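Home | Stories | Contact

Harish Kurup looks after the arm cell at Calville. Each morning he checks the gripper first. "If the fingers are not parallel, I stop," he says.

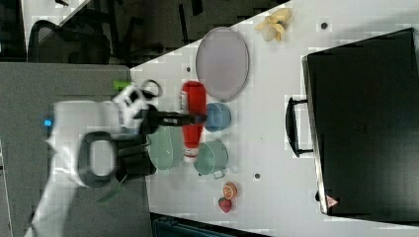

The arm at the play-food table, Calville.

He wipes the table, then runs 10 slow grasps. 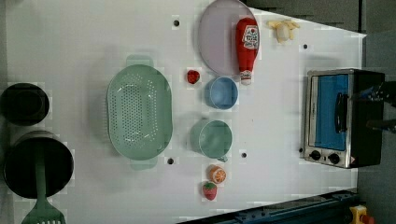 Kurup learned the job at Koton. "Cables wear first," he says. He also tests every red button, like the one on the yellow housing past the rail.

12 shares | © Calville | Back to top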